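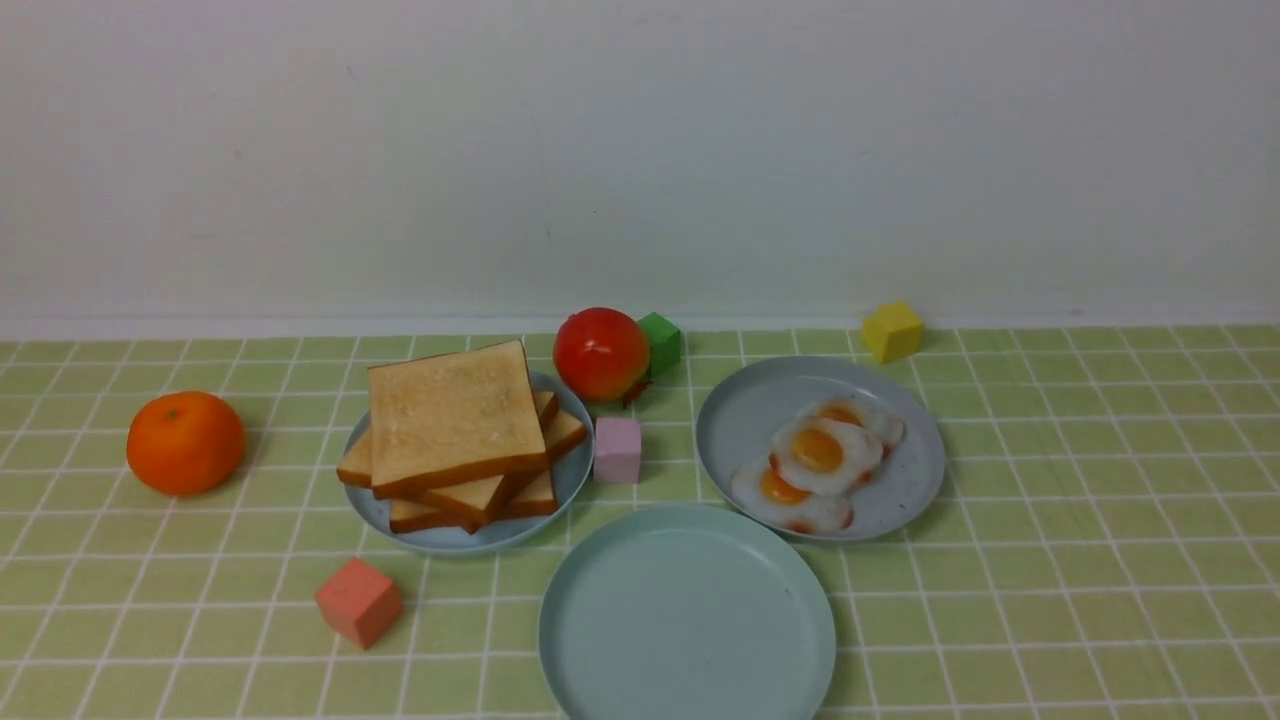
Attachment 1 – table 8, bread plate, tomato and mandarin out

Ticket 1666
Product: Prarton play food set on Clirnora grid cloth
Opened by: Mavis Oyelaran, Greenberg site
Status: open

Problem: bread slices won't stay stacked. Top one slides as soon as the kids lean on the table. Same with the slices on the bottom, they fan out all over and the pile creeps toward the rim. Started in August after the new sets came in. Old Skidwood bread never did it.

Tried so far:
– wiped slices w/ damp cloth, dried overnight. no change
– swapped plate with the one from table 34. no change
– pulled the cloth tight, clipped underneath. Helped a little, plate stays put now but bread still goes
– stack of two instead of four. fine, but the sandwich game needs four 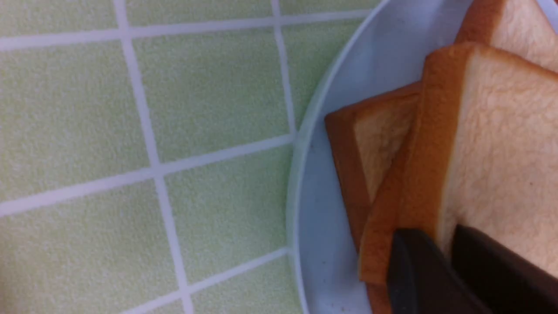 Attachment 2 – closer on the plate, three slices, dark speck on the glaze lower left of the bread

Also pls look at the speck. Chip or just dirt? Haven't scrubed it yet, wanted you to see first. If it's a chip I need a replacement plate, same pale blue, kids notice.

Questions for parts desk:
Is there a bread with a rougher back? Catalog p. 67 lists a "grip" version but no price.
Can we order slices only, don't need the fruit again.

Update 2:40 pm – tried a dot of putty between slices. Holds but leaves a mark on the crust. Took it off. Waiting on reply.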